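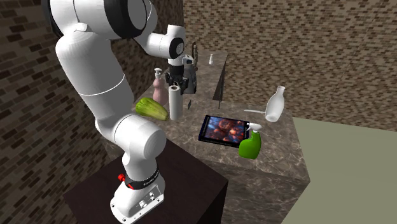 Kitchen counter in the simulator, arm with gripper over the left group of objects.

2019-07-20, Skelside notebook

Today I continued with the rules for the simulated kitchen. Majdi Sayegh asked me to write them down before the Rosser people start using our runs, so I put them here first and will clean them later.

Rule 1. The speed limit in simulation is the same as on the real arm. We set 500 mm/s for free motion and 70 mm/s when the fingers are near the counter. I found two old config files without any limit — please do not copy from them.

Rule 2. A run stopped by the force limit is saved and marked as stopped. It is not deleted. In the Funia set we have 598 runs and only 274 have the stop field filled in, so we can not compare them fairly. 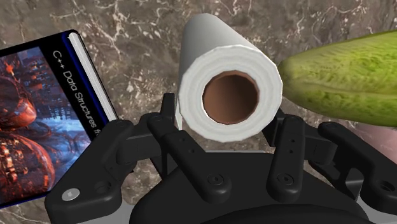 Rule 3. Object names come from the shared list and not from memory. One person writes "squash", another writes "cucumber", and then the search misses half of them. Paper towel roll is always three words.

Rule 4. The wrist view and the room view are saved together with the same run number.

Still open: who may change the limits? Majdi says two persons must sign, as at Novard. I agree, but for small tests it is slow. To ask him again.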